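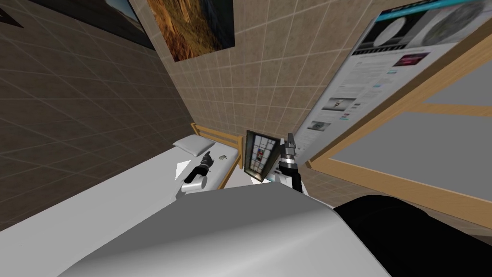 4. Results and doubts

Our question was whether swapping wall and poster textures in simulation makes a two-arm policy better at finding small objects on a bed. We trained on 408 simulated episodes, and the version with random textures reached the object in 77 percent of test runs. Vignesh Palaniappan wanted to lead with that number. I don't trust it yet.

We used only 3 seeds, and one did much worse than the other 2. The test rooms also came from the same generator as the training rooms, so the policy may have learned how Allisholm builds a bedroom. Tilting the camera hurt both versions about equally, which texture changes were supposed to help with.

Mostafa Abdel Rahman reran the baseline in March with a longer time limit and most of the gap closed. We have no real-robot runs.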